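Winter Fruit Fair at the Nonberg Glasshouses
Sunday, February 9, 2025

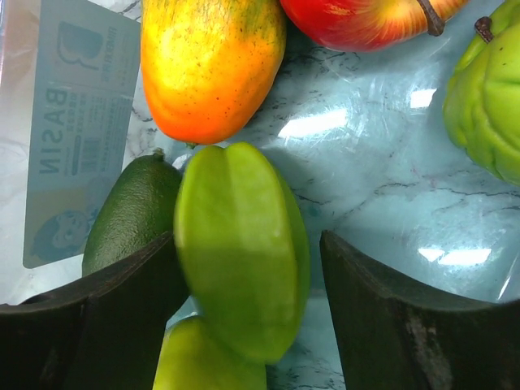
I have been meaning to get to the Nonberg fruit fair for years and this was finally the winter I made it. It's a 725-mile round trip from my place, so I split the drive with a night in Stistville (motel fine, pancakes excellent) and rolled up to the gate just as they were putting out the parking cones. My whole reason for going was the tropical house. I've been trying to grow a star fruit in a tub in my sunroom and so far all I have is leaves, lots of leaves, and one flower that dropped off in January. So seeing the fruit up close was a thrill! Pale lime green, with those waxy raised ribs and the darker green down in the folds between them. I'd only ever had the sad yellow ones from the supermarket, brown along every edge.

The grower on duty in the tropical house was very patient with me. She said my tub is too big, which I did not expect to hear, and that I'm watering on a schedule when I should be sticking a finger in the soil. She also said to stop moving it. I move it constantly. It goes from the east window to the south window and back like a cat. So that's over as of today.

Next door is the citrus house, and the smell when you open that door — I stood there letting the heat out until somebody behind me coughed. Calamondins, Meyer lemons, a blood orange trained flat against the back wall that I'd have taken home if it weren't bolted to the building. They let you taste the blood orange on toothpicks. I went around twice.

The main hall is where the selling happens. Gustex had the biggest stand, all heating mats and vents and shade cloth, and I got talked into a thermostat for the sunroom. Pichler is the nursery everyone lines up for, and the line was no joke, out past the coat rack and down the ramp. They had 16 kinds of fig as bare sticks in damp newspaper, and you just have to trust the label. I bought two. One may already be snapped, I'm afraid to unwrap it.

Lunch was a letdown. Chili from a slow cooker, lukewarm, and they were out of cornbread before noon. Pack a sandwich if you go. The coffee cart by the side entrance is good though, and cheaper than the one inside.

After lunch there was a grafting demo that I only half followed, mostly because I was behind a very tall man in a very tall hat. I did get that your knife has to be much sharper than mine is. There's a handout, too, printed so small I'll need to blow it up.

Parking is five dollars, cash only. The tropical house gets crowded after eleven so do that one first, and wear layers, you'll be peeling them off in there and then freezing on the walk back to the hall. I left my scarf on a bench by the lemons. If you picked up a gray one with a hole in it, I would like it back.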